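4.2 Appliance tasks with the Drerex kit

The second part of the evaluation covers the Drerex tabletop kit, which Tosh sells as a complete package: arm, two-finger gripper, mounting plate, a small camera for the wrist, a second camera on a fixed stand, and a license for the recording software. We bought the kit at list price and had no contact with the seller beyond the order and one support ticket. Donnie Strachan did the installation at our Woststead site, following the printed guide. The second kit, installed at Vasby, was used only for the sorting tasks in Section 4.1.

The appliance set was chosen to test how the kit handles things it was not built around. A microwave oven has a hinged door, latches, a turntable, and a rotary knob, and each calls for a different kind of contact. The seller's own task library has no hinged doors in it. We wrote 6 task scripts for the oven and collected 300 episodes by teleoperation before any policy was trained. Both camera streams were stored with every episode.
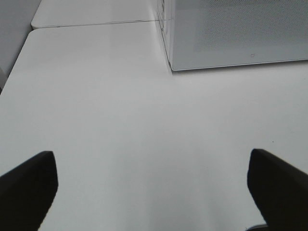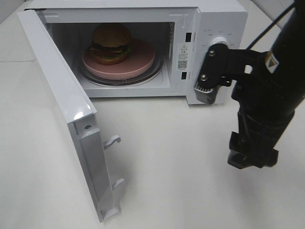

Figure 3. Drerex kit at the Woststead site, wrist camera (top) and fixed camera (bottom).

Setup was slower than the guide suggests. The guide assumes a single table with a free edge on all sides, and the section on wall clearance is one paragraph long. Strachan moved the base twice before the arm could follow a door through its full swing without hitting a joint limit. Cable routing is left to the buyer. We used our own ties and added a check of the cables to the daily start procedure.

The software held up well. Of 813 recordings made with the kit during the study, counting both sites and all task sets, none had to be discarded for a lost camera stream. Time stamps from the two cameras agreed closely enough that we did no extra alignment. Export is less convenient. The default format drops the gripper force channel, and the option to keep it is found only in a settings file. Tipene Gilchrist wrote a short converter for this, and we include it with the supplementary material.

Operators found the knob harder than the door. The fingers open wide, which helps with large objects, but a dial leaves little to hold and the wrist view gives few cues about how far it has turned. Most operators watched the fixed view for this step. We therefore report results for the knob scripts separately in Table 5, and leave them out of the 396 episodes used to compare the Drerex kit with our older bench arm.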